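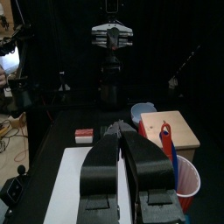 # Brinar parallel gripper kit (the pair), after one summer

I bought two of these because Davoud Soltani told me one would make me sad. He was right. He has been right about most things in our shared workshop, and he'll tell you so while you're trying to crimp a connector.

The short version is three stars out of five. I'd buy the fingers again tomorrow. The instructions I would pay extra not to receive.

## What you get

Each kit is a gripper body, a set of fingers, pads, a wrist bracket and a bag of screws sorted by someone who was thinking about lunch. I paid $208 per side. The wrist bracket has holes for a small camera, and they are drilled in the right place, a sentence I did not expect to write about a kit at this price. The actuator is a Kornon unit that comes preassembled. Leave it that way. Bahman Mirzaei opened his to see how it worked, and now it doesn't.

The manual is 5 pages. Page 3 appears twice. The wiring diagram shows a connector that isn't in the box, and the one that is in the box appears nowhere. I emailed the company and got a cheerful reply with the same manual attached.

## Building it

Allow an evening per gripper. I allowed an evening for both and went home at 1 a.m. with a screw in my sock.

- The pads seat in their recesses with a firm push. Glue is mentioned in the manual. I skipped it and nothing has fallen out yet.
- Do the cable before the bracket. The manual says the opposite.
- Use your own thread locker.
- The left and right brackets are different parts with no marking on either. Scratch an L and an R on them the minute you work out which is which.

Homing is done with a little utility called Cai, which has one button and a progress bar that goes backward. Let it finish.

## Using it

Our table is in a black fabric booth that Houshang Safavi put together over two weekends in July, so the light stays the same whether it's noon or Thursday night. We set out kitchen things and ask the arms to tidy up. It's a humbling hobby. My nephew can clear a table in a minute and he charges less.

Grip is the good part. The jaws close evenly, and the pads hold a plastic cup without turning it into an ashtray. Small blocks are easy. Bowls are fine if you go for the rim and commit. Anything flat on the table is misery, and I have spent more time than I'd like to admit trying to lift a cutting board by its edge. By the handle slot it goes up sometimes. I've stopped inviting people to watch.
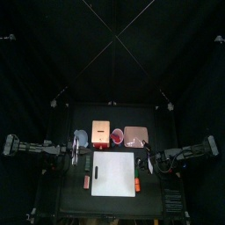

*Both arms over the table, with the cutting board in the middle and the bowl at the back left.*

Speed is set low out of the box and I left it there after the first 300 cycles or so of my own impatience. Turn it up and the fingers start to chatter just before they touch, like someone about to ask you for a loan. Saeed Ghasemi runs his faster and says he doesn't hear it. Saeed also wears headphones.

## Compared with the Stosovis

Behrouz Ghaffari has a Stosovis on his bench at the other end of the shop, and I've borrowed it enough to have opinions. It's quieter, it comes with a manual written by a person, and the jaws open wider. It's also heavier, and on my arms the wrist sagged a little every time it reached out. If your arms are sturdier than mine, get that one and enjoy your evenings.

## Complaints, in no order

The screws are soft. The cable exits on the side where your other cable already is. Replacement pads are sold only in a set with new fingers, so I now own fingers I don't need. There is a status light under the bracket where only the table can see it.

I'm keeping both. Davoud wants to know if I'd sell him one, which I think is meant as a compliment to the kit.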